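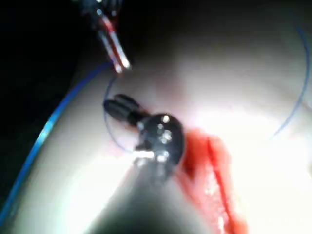
Mending day is my favorite day of the month, and I mean that! I started hand sewing properly when we moved out to Endton and the nearest alterations shop was suddenly a long drive away, and now I look forward to the pile. Most of what I get right these days comes down to how I handle the thread. Blue thread is what I reach for most (jeans, work shirts, the kids' school bags), and a thin, pale length of it can be surprisingly hard to follow once it crosses light fabric, much like the faint blue strand that seems to lead down from those narrow metal jaws. So I work with a dark dish towel across my lap when I'm sewing with light thread, and a white one when the thread is navy or black. Such a small change, and so much less squinting.

Cut your thread short

Fingertips to elbow, plus a little. I used to cut great long pieces so I wouldn't have to rethread, and I spent twice the time picking out knots. Cut the end at a slant with sharp scissors and it slides through the eye much more easily. If it still won't go, turn the needle around and try the other side. The eye is often smoother on one face.

Wax it

Run the thread over a lump of beeswax, then press it between two sheets of paper with a warm iron. I got my lump at the Birthorpe craft fair in June and have hardly made a dent in it. Waxed thread is wonderful for buttons and bag straps. Skip it on silk and anything thin, as it can leave a mark.

Buttons that stay put

Lay a toothpick across the top of the button and sew over it, 5 or 6 passes. Slide the toothpick out, pull the button up, and wind the thread around the stitches underneath before you tie off. You get a lovely little shank, and a coat button has room to sit flat when it's closed.

Small holes in knits

Catch them early! Turn the sweater inside out, pick up the loose loops with a fine needle, and draw them together gently. Don't pull tight or you'll have a pucker. Then steam it from the wrong side with a damp cloth and leave it flat until it cools.

Tweezers in the sewing box

Keep a pair with fine points for pulling out old stitches after you've snipped them. Mine live in a flat tea tin with the seam ripper, my good needles and a scrap of wool felt to park the pins in.

Next month I'm tackling zippers, starting with the stuck one on my gardening jacket. Wish me luck!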